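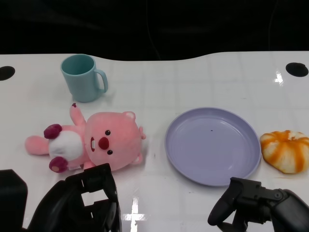 Teal mug, white table, October.

Fallstead tide mill animation: second progress report to the Altard fund

Hi Kwame,

You asked for something shorter than last time, so I'll try! The quick version is that the mill building is modeled, the wheel turns, the water is still a headache, and we've spent a bit less than planned on everything except rendering.

The building first. When I wrote to you in the spring I had the outer walls and a guess at the roof. Since then Thiện Giáp got me into the county archive for two afternoons and we came away with scans of 111 pages from the mill's old repair books (bless whoever kept them, the handwriting is gorgeous and the spelling is all over the place). The books list the timbers by length, so I threw out my guessed roof and built a new one from the real measurements. It came out quite a bit steeper. I like it better, and the loft now has room for the grain hoist, which I'd been cheating on by having it poke through the ceiling.

The gears took most of the summer. The big pit wheel drives a smaller one above it, and I had them both spinning on simple keyframes, which looked fine for a few seconds and then the teeth slid right through each other. I've redone the whole train with drivers, so now I turn the waterwheel and everything else follows at the correct ratio. If you change the tide height, the mill speeds up or slows down by itself. I may have sat there playing with that slider for most of a Monday.

The full scene has 3487 separate objects in it, a lot of them shingles. That was making my machine crawl, so I turned the shingles and the paving into instances of a handful of originals and it opens quickly again.

Now the water. The plan was to simulate the pond emptying through the sluice over one whole falling tide. I've run it 7 times and each one has something wrong with it – leaks through the gate, a strange bulge in the middle of the pond, and once a lovely result that turned out to be running at the wrong scale. I'd like to stop fighting it. What I'm proposing is a real simulation for the close shots at the sluice and the wheel, and a plain animated surface for the wide views, where the pond is small on screen anyway. Thiện has seen a test of the two side by side and couldn't pick which was which. Are you okay with that change? It's different from what the application says, so I'd want a yes from you in writing.

Money. Archive fees and travel came in under. Rendering went over by $746, nearly all of it test frames at full size that I should have done at half size. I've covered it from the travel line for now and can send the receipts whenever you want them. The voice recording money is untouched.

Pulo, the little viewer that will run the model on the museum's touch screen, is working on my desk but hasn't been tried on their screen yet. Dantas are supplying the screen and say it ships after the building's electrical work is finished. I don't have a date from them and I've asked twice. If you have any pull there, please use it!

What's left before the next report: textures for the inside of the mill, the miller's narration (script is on its third draft, attached), the sluice shots, and a proper test with the school group. I also want to fix the ducks. They're not in the budget or the application, but there are ducks on the pond now and two of them swim backward.

Call me any afternoon if it's easier to talk through the water question. The new wheel clip is in the shared folder, and the sound on it is only a placeholder.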